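Table games sets return to Ullano libraries after winter break

Boxes of simple tabletop games will be back on loan at the Ullano branch libraries from March, after a winter in which the sets were sorted, cleaned and in many cases repacked from scratch.

The boxes, put together by the play charity Flotier, can be borrowed free of charge for three weeks with an ordinary library card. Each holds a handful of plain household items - bowls, cups, small balls, pegs and beanbags - with a folded sheet of games that can be played on any table at home.

Flotier said the boxes were lent out 2,162 times last year, its highest total since the scheme began. Most went to families with children under eight, but the charity has also seen steady borrowing from day centres and sheltered housing, where the bowl and ball games are used in seated activity sessions.

The winter break was needed because so many pieces had gone astray. Balls were the worst affected. The charity replaced 774 of them before the boxes could go back on the shelves, along with a smaller number of pegs and two whole sets of cups.

A bowl and a small ball are all that is needed for the first game on the sheet, in which the ball is picked up from the table and put in the bowl. Players begin with the bowl close by and move it further off with each turn. Later versions ask for the weaker hand to be used, or for the ball to be passed from one hand to the other on the way.

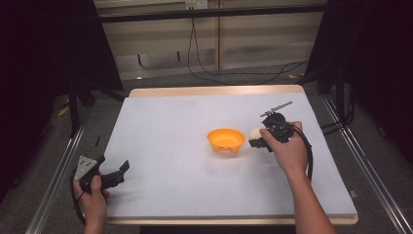

The sheet has been rewritten this year after borrowers said the old one was hard to follow. It now has fewer games, in larger print, and the rules for each one fit into a few lines. A section on scoring has been dropped altogether, as very few people said they used it.

There are changes to the contents as well. The old metal bowls, which were noisy on hard tables, have been taken out and plastic ones brought in. Beanbags are now sewn with a double seam. The wooden skittles that came with the larger boxes will no longer be included, but branches which still have a set may go on lending it separately.

In all, 300 boxes will be available, shared between the central library and the branches at Rurkeo and Magnusson Road. Rurkeo will have the largest share, as its waiting list was the longest last year. Borrowers can reserve a box at any branch and collect it from another, although this may add a few days.

Boxes should be returned to the desk and should not be left in the book drop. Staff will check the contents against a list inside the lid while the borrower waits. There is no charge for a missing ball or peg, but the library asks people to say so when they bring the box back so that it can be topped up before the next loan.

Flotier said it had spent £2,042 on new pieces and packaging over the winter, paid for by a grant and by takings from a second-hand toy sale. It hopes to hold another sale in the autumn and is already accepting clean, complete games for it at the Magnusson Road branch.

The charity advises that the small balls are not suitable for children under three, and a warning to that effect is now printed on the lid as well as on the sheet. A box without small parts, with larger soft balls and a wide tub in place of the bowl, can be requested at the desk. Only a few of these have been made up so far - more will follow if there is demand.

Short drop-in sessions for anyone who would like to try the games before borrowing will be held at Rurkeo at 10.30am on the first two mornings of the scheme. There is no need to book. Children must be accompanied by an adult, and tea and coffee will be available at the usual price.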